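Cable week at Norora

Hello again from the back bench! We're deep into the patch cable task now, and I have opinions about yellow cables that I didn't have in the spring. 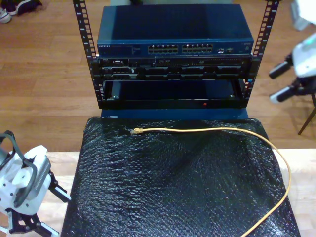 How the collecting is going

Both arms are driven by hand for every example, and the job is always the same on paper: pick up the cable, find the plug, bring it to a port on the Netgear switch at the top of the little rack. We want 700 good runs before September and we have 53 (I know, I know). Beatriz is the fastest of us by a mile. I still grab the cable too far from the plug and then it flops, but Niilo says to keep the clumsy ones as long as I recover, so in they go!

Leena wants the cable dropped differently each time, with real loops in it, and no tidying up before you start. The black bubble wrap stays on the table for this batch. After that we swap it for something plain and see how much the model minds.

If you'd like a turn at the controls, sessions run in blocks of 8 examples with a tea break after. Write to me or Leena and we'll find you a slot.

Helmi Peltonen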